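The Wall Clock Problem

I have now spent more time choosing a clock than I spent choosing my last apartment.
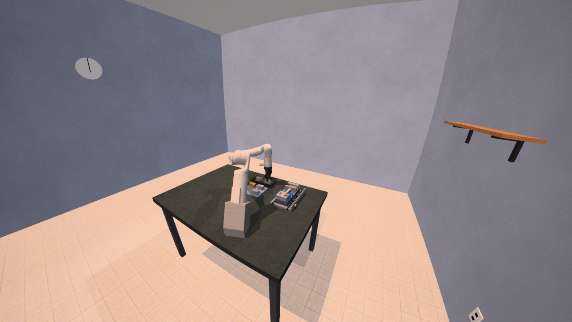
A round clock on a blue wall, with an empty shelf to the right.

The old one died in September. It was a Rowbotham, bought at a yard sale for 3 dollars, and for most of its life it ran four minutes fast. I knew it ran four minutes fast, so I subtracted, and then I'd forget whether I had already subtracted, and the upshot was that I left for work at a different time every day and felt on top of things. When it finally stopped, I left it up for weeks. I'd look at it while making coffee, learn that it was 9:14, and feel awful about myself at a quarter to seven.

So I went shopping. The Palon website sells 1000 wall clocks, or says it does, and I believe them, having scrolled past a fair number. Most of them don't have numbers. I don't know when numbers went out of fashion. Somebody decided that grown-ups should be able to tell time from two sticks and a general feeling, and I can do that, more or less, at noon and at six. The rest of the day I'm guessing to within ten minutes, which takes me right back to the Rowbotham.

Then there's the noise. You can't hear a clock on a website. The reviews split down the middle between "totally silent" and "had to bury it in the linen closet," sometimes for the same clock. I did order one called the Unton, because it had actual numerals and a plain rim, and it ticked like someone cracking walnuts in the next room. I moved it to the hallway, then the bathroom. It's in the trunk of my car now, waiting to be returned, and if I drive with the radio off I can hear it back there.

My next idea was not to have a clock. Plenty of people don't! There's one on the stove, one on the microwave, one on the phone, and they all disagree, but you get a decent average. I lasted eleven days. The trouble with checking the time on a phone is that I never come away knowing the time. I come away knowing that it'll rain in a city I moved out of years ago, and that a store where I once bought socks misses me. Then I have to pick the phone back up.

Also, the nail was still there. A bare nail in a kitchen wall gets bigger every day. I tried hanging a calendar on it, and a colander for one evening, and for a while a dish towel that made the room look like it had given up.

In the end I drove out to the flea market in Vullbridge and found a man with a folding table full of dead clocks and 4 live ones. I stood there with each of them up against my ear while a line formed behind me. The quiet one was brown and ugly and had huge numbers, the kind you'd see in a school gym. I paid too much for it.

It's up now. It hangs a little crooked, and I've straightened it twice and it goes back. As of this morning it's running two minutes slow, so I've started adding.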